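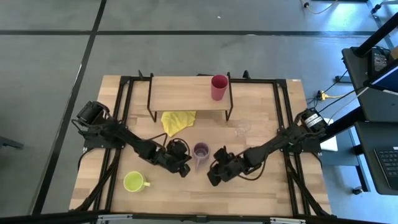
Shenoy reckoned, when I rang to ask why the pond pump at the Atico site kept tripping, that I'd been reading the salt figures off the wrong tank all along, and would I please go and look at the labels. I did, and fair enough (the labels were swapped!), so everything in this section uses the corrected readings.

Figure 3. Tabletop with raised shelf, cups and cloth.

4.2 Backyard pools and the cover question

I went into the second summer expecting covers to matter a bit and filter hours to matter a lot. We had 60 backyard pools in the Zurton group, all salt chlorinated, and I asked each household to top up by meter so I could see the litres going in. The covered pools took 300 litres a week on average over December. The uncovered ones took 1000, and one very windy block up on the ridge managed 2000, which I made the owners read out to me twice.

Filter hours barely showed up in the top-up figures, which is no great surprise, but I'd hoped they would tell us something about chlorine demand and they didn't do much there either. Colour and clarity scores were all over the shop. I suspect people score their own pool kindly on a Thursday before the kids' mates come over, and I'd want a proper turbidity meter next time.

One thing I can't sort out from these data is shade. Most of the Fistosura households had big gums along the back fence and used a cover mainly to keep the leaves out, so shade and cover travel together in that group. I've left those pools out of the averages given earlier and come back to them in 4.3.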